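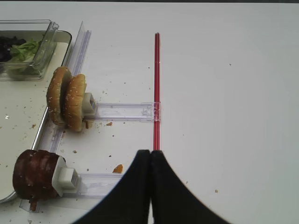
Sesame buns and crumbs on the white bench top.

Plivska seeded burger buns, par-baked, frozen
Reviewed by Keabetswe Jacobs, 10 Aug 2024

Plivska sells these buns to small kitchens in cases, and since June the same product has been available in a retail bag. I bought both. The contents are the same dough and the same seed, and the bake instructions differ only in the oven temperature, which the retail bag sets lower. I used the case instructions for everything that follows.

Thawing. The bag says to bake from frozen or thaw first. Thawed buns gave a more even crumb. Baked from frozen, the center stayed slightly gummy on the bottom half even when the crust had reached full color. Leave them covered on a rack overnight in the refrigerator. Thawing on the counter is quicker but leaves condensation on the crown, and the seeds come off in patches.

Baking. A 400 degree oven, middle rack, no fan. Plivska gives a bake time of 7 minutes. In my deck oven that was correct. In a home range with a weak bottom element it needed roughly 2 minutes more, and the tray had to be turned once. Crust color is a reliable guide: the product goes from pale to finished fairly fast, then dries out if left. With the fan on, the crown hardened before the base had set, and the bun cracked when sliced.

Crumb. Medium-fine, slightly sweet, closer to a milk bread than to a standard white roll. It compresses under a patty and recovers most of its height. The cut face toasts evenly on a dry griddle. Buttering it before toasting adds color but makes the base more likely to tear at the edge, and I stopped doing it.

Moisture. This is the main strength of the product. I held assembled burgers in wrapped foil under a heat lamp and opened them at intervals. The Plivska base held together well past the point where the Clustham equivalent had gone to paste. The Clustham bun has a softer crumb and a thinner bottom crust, and it is the better choice for food eaten immediately. For delivery or for a buffet it is a poor one.

Seed retention. Fair. The seed is applied with a starch wash that bakes to a light shine, and most of it survives baking. Slicing is where the losses occur. A serrated knife drawn with long strokes keeps more seed on the crown than a short sawing cut, and a bun that has cooled fully sheds less than a warm one. Expect to wipe down the work surface between batches regardless. The unseeded version from the same company has the same dough and avoids the problem.

Size. The buns vary more than I would like. Diameter is consistent, but height is not, and in each bag there were a few with a flattened shoulder where they had frozen against a neighbor. These bake out partly. If you use a fixed-height toaster such as the Tolico conveyor, set it for the taller buns and accept lighter toasting on the rest.

Storage. The case liner is thin and tears at the seam. Once it is open, transfer what remains to a heavier bag and press the air out. Buns left in the original liner showed frost on the crown and had a stale edge after baking. The retail bag has a zip closure that works. Baked buns keep until the next day in a closed container and should be toasted if used then.

Price. The case price puts these above Clustham and below Ngô, whose brioche-style bun is richer, darker and too sweet for a plain beef patty. The retail bag costs noticeably more per bun. Unless freezer space is short, buy the case.

Recommended for hot holding and takeout, thawed first and baked without a fan. Plivska should fix the liner.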